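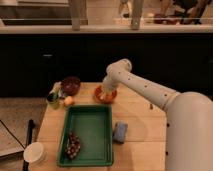 The left turn from Tsegaye Road onto the Unau Highway is going away for good, and I have to say my stomach is a little calmer already. Skendley County posted the change on January 1, 2025, which is a funny day to post anything, and I only caught it while looking up when the dump was open.

If you drive out that way you know the spot. You come up the hill, you sit at the stop sign, and you try to guess how fast the pickup on your left is going before you shoot across two lanes. The posted limit drops from 70 a little way before the intersection, but plenty of folks don't seem to have read that sign. Once the new curb goes in, everybody coming off Tsegaye will turn right, go down to the new U-turn lane by the feed store, and come back the other way. Left turns off the highway onto Tsegaye stay just as they are (I asked twice, my dentist is up there).

County traffic engineer Francine Friesen was nice enough to call me back. She told me the county logged 866 crashes on its roads last year, up from 851 the year before, and that 3 of the bad ones were at this one corner. "People pull out from a dead stop and they misjudge the gap," she said. "I'd much sooner have them turn right and lose a minute." She'd looked at a traffic light too, but it would have sat just past the crest of the hill, and she didn't like the idea of cars stopped there on a foggy morning. I don't either, now that she's put it in my head!

Not everyone is thrilled. Mulugeta Gebremichael runs a delivery van out of Tsegaye Road and makes that left several times a day. He figures the detour itself is fine, but he's worried about the U-turn lane, which he thinks is too tight for anything bigger than his van. "My guys with the box truck are going to be up on the gravel," he told me. Friesen says the lane has been drawn wide enough for a school bus and that the shoulder will be paved there. Gebremichael says he'll believe it when he sees the bus do it. I'd kind of like to watch that myself.

The work is going to Skultero, the same outfit that redid the bridge deck by the fairgrounds. Crews should be out there before the end of January if the ground isn't too hard, starting with the U-turn lane so there's somewhere to go when the left turn closes. Expect one lane on the northbound side during the day, with flaggers, and both lanes back open overnight. The school bus stop at the corner will move a little way up Tsegaye while they pour the curb, and the school district is sending a note home to the families on that route.

One more thing, and I almost missed it because it was at the very bottom of the notice. The right turn on Tsegaye will be a yield once the merge lane is painted, but it stays a full stop until then. So please keep stopping, even if the barrels make it look like you've got your own lane. There's also a comment form on the county's roads page if you've got thoughts on the U-turn lane, and Friesen told me she reads those herself. I sent one in about the potholes by the feed store while I was at it.

Search this site Enter keywords Go

Contact the news desk | Copyright 2025 | All rights reserved | Back to top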